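Open day at the Surkau wallpaper works

The Lodora works at Surkau opens its doors once a year, in March, and this time I got a place on the 2 pm tour. It cost nothing but you have to book. The building is on the river side of town, a ten-minute walk from the station, and visitors go in through the loading dock.

We signed a sheet, were given a paper badge and left our bags in a locker. The samples and made-up walls come first, before you get anywhere near a press.

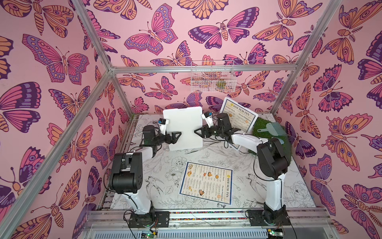

Butterflies and moths on pink, with dark purple outlines.
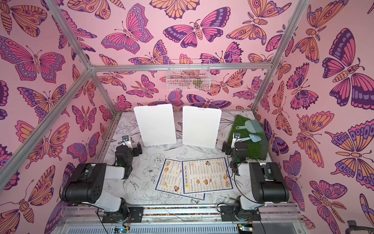 Can you buy wallpaper on the day?
There is a small shop by the exit selling ends of runs and discontinued colours. Full rolls of current patterns have to be ordered through a dealer.

The print hall is a long brick shed with a sawtooth roof. Two surface printing machines stand end to end, and only one was running. It is slow compared with what I expected. The paper comes off a big reel at one end, goes around a drum, and picks up one colour from each roller as it passes. After that it travels up to the ceiling and hangs in long loops through a drying tunnel, then comes back down to be trimmed and rolled. The smell is mostly damp paper and a bit of chalk.

Our guide had worked on the machine for years and knew it well. She explained that each colour needs its own roller, and that lining them up takes most of a morning. Anything printed while they are getting it right goes in the bin or is used for wrapping. She passed around a strip where the yellow had drifted sideways by the width of a match, and it was surprising how wrong the whole pattern looked.

The roller store was the part I liked best. There are 208 pattern sets on the racks, some of them older than the building, and each set is tied together with a tag giving the name and the number of colours. The older rollers are wood with felt and brass set into the surface. A few had split and were waiting for repair. One long set called Fusham, a trellis with pears, had been bought from another mill when it closed. It has not been printed yet as one of the rollers is missing.

Upstairs is the colour room. Batches are mixed by hand against a dried swatch, and the person mixing had a hair dryer on the bench for test dabs. The paint dries lighter than it goes on, so a wet match is no use. We were allowed to try mixing a grey. Mine was too green.

The tour finished with a hanging demonstration by a decorator from Omoregie, a firm that does a lot of work in older houses. He spent most of his time on corners. His advice was to drop a plumb line on every wall and never trust the one you just finished. He also said to check that all your rolls have the same batch number before you cut anything – most of the complaints he hears come down to that.

Tea and biscuits were in the canteen afterwards. The whole visit took about 2 hours. The floor is uneven in the print hall, and the colour room is up a flight of stairs with no lift. Photos are fine everywhere except the design office, which was closed anyway.

I bought one end of a run, a plain green stripe, for the back of a bookcase.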